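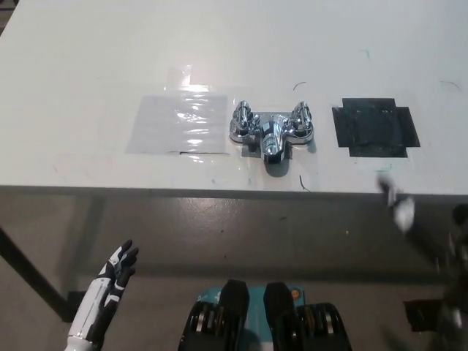 Faucet station with the two-handle fixture on its mount, right arm moving.

Gullis Faucet Station – task fixture for humanoid hands

I've been setting up bench tasks for two-armed robots long enough to have opinions, and the Gullis is the one I'd hand to a new lab first. You get a chrome two-handle faucet on a small square mount, the fixing hardware, and a printed copy of our bench rules (more on those in a second!). It goes on a plain tabletop and there's no plumbing to worry about.

What's in the box
Faucet and mount, part no. 568
Fixing kit
Bench rules, revision 2, dated 5 Jan 2022
Price: $266, spare mount $49

The bench rules
Norbert Magyar wrote the first set and A-yeong Chae tore it up and made it shorter, so thank her. They're good practice for a shared bench, and they don't replace your own risk assessment or whatever safety standard your site works to.

– Mark the floor around the robot and stay behind the line whenever the arms have power.
– Know who has the stop button before anything moves. Say the name out loud.
– Run every new motion at reduced speed first, one arm at a time.
– Set a force limit for the handles and write it on the run sheet.
– Tape anything you add to the table down flat, and check the edges between runs.
– Log the tape layout whenever it changes. A patch that moves between sessions will wreck your comparisons.
– Arms parked and power off before you reach in to reset a handle.

A word on chrome
People ask me for a matte version all the time. I get it – polished metal throws highlights and warped reflections right back at your cameras. But real bathrooms are full of the stuff, so I'd keep the shiny one and note your lighting in the log. If you really do want matte, the Betard finish ships in August.

Works with the Flulley and Bae bench frames. For anything else, send me your tabletop thickness and I'll check the fixing kit before you order.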